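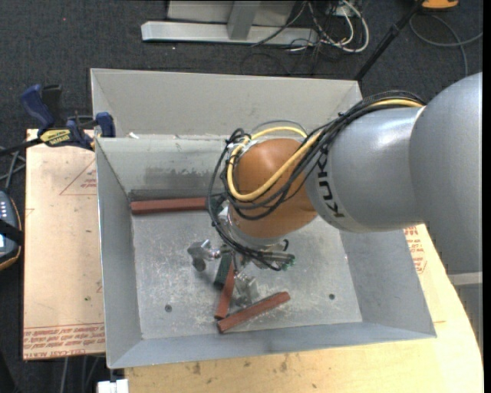
Part 2: Setting up your Hladun label printer

Okay, so the box is open and you've found the power brick (mine was hiding under the cardboard tray). I set up two of these for my little soap shop in Combridge, and the steps below are the ones I now follow every time.

1. Put the printer on a flat surface with room behind it for the labels to feed in. I leave a gap as wide as my hand.

2. Plug in the power brick first, then the USB cable. Leave the switch off for now.

3. Press both side tabs and lift the lid. It feels stiff the first time - keep going, it'll pop.

4. Drop the roll onto the spindle with the labels facing up. A full roll holds 1000 labels. If you buy the fan-fold stacks of 3000, skip the spindle and feed them through the slot at the back.

5. Slide the green guides in until they just touch the paper.

Caution: Don't squeeze the guides tight! I did, and every label came out slanted for a whole afternoon.

6. Close the lid until you hear a click on each side, then turn the printer on. Wait for the solid blue light.

7. Hold the feed button until it beeps twice, then let go. The printer spits out a few blanks while it measures the gaps between labels.

Note: If it keeps feeding and won't stop, the roll is in upside down. Flip it and go back to step 5.

8. On your computer, open the Grunance app and pick your printer from the list. Set the label width to 32 mm, or whatever it says on your roll.

9. Print the test page. You want crisp black edges and the border showing on all four sides. If it's faint, bump the darkness up one notch and try again.

Caution: The print head gets hot after a long run. Let it cool before you open the lid and poke around in there.

I switched to Ronunen labels in July and had to redo step 7, so do that any time you change brands. Cleaning the print head is in Part 3, along with the wipes I use.

Angelica Malabanan
Last updated 21 November 2025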